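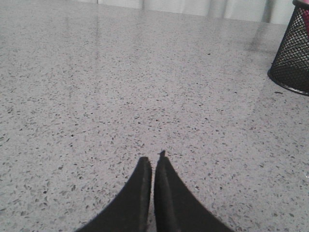 Asked whether a total beginner can keep up, one parent wrote to us that her son joined the Zomon club in April knowing nothing at all, and he's still coming!

What does the arm practice with?
Ordinary desk things, mostly, like scissors and a pen holder.

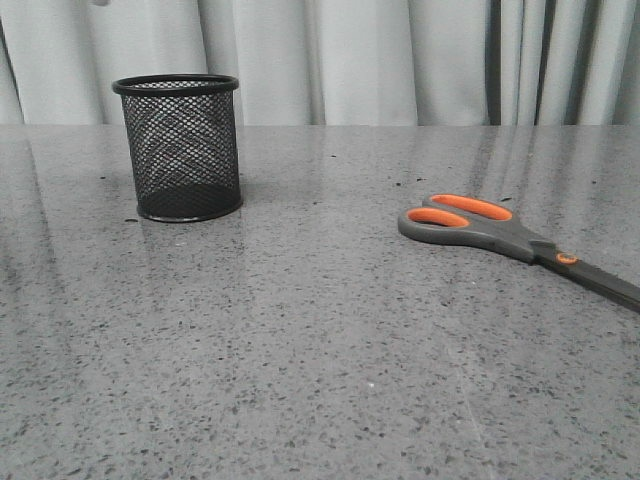
Photo: Zomon Robotics Club, Jullerum

Each team of 4 gets its own turn at the arm (and yes, we do try to be fair about it).
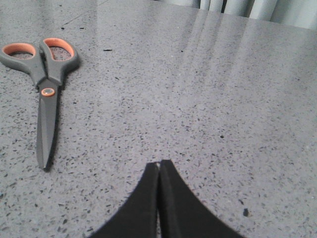

Do I need to bring anything?
Just a notebook, and a snack if you like.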